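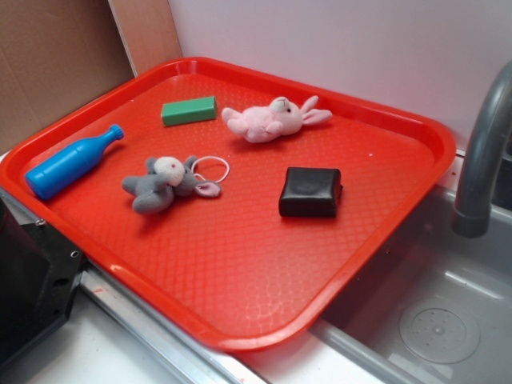 ¿Por qué la ficha de autor de Dardo Toledo muestra la biografía de otro guionista?
La ficha está enlazada al registro 204, que corresponde a un colorista con el mismo apellido. Hay que cambiar el enlace a mano desde el panel de autores.

Incidencia: biografía equivocada en el catálogo de cómics
Sitio: Editorial Valente
Abierta: 24 de abril de 2023
Asignada a: Pramila Khurana
Prioridad: media

Descripción del cliente
Al abrir la página de Dardo Toledo aparece un texto sobre los inicios de otra persona en la revista Tatlow. La bibliografía sí es la suya, salvo 2 álbumes de la serie Cilport que no escribió.

Registro de trabajo
1. Reproducido en el sitio público y en la vista previa. Vaciar la caché no cambia nada.
2. Revisada la importación de marzo. El gestor Clellus unió las fichas por apellido cuando el campo «nombre» venía vacío. Hay 11 fichas en ese caso.
3. Separado el registro 204. Recuperada la biografía original desde la copia anterior a la importación.
4. Los álbumes de Cilport siguen apareciendo. Reindexada la serie; ya no salen.

Respuesta del cliente
La página está bien. Falta la fecha de su primer guion publicado, que antes figuraba al final del texto.

Pendiente
Añadir esa fecha cuando Valente la confirme. Quedan 4 fichas por revisar de la misma importación. La incidencia sigue abierta hasta entonces.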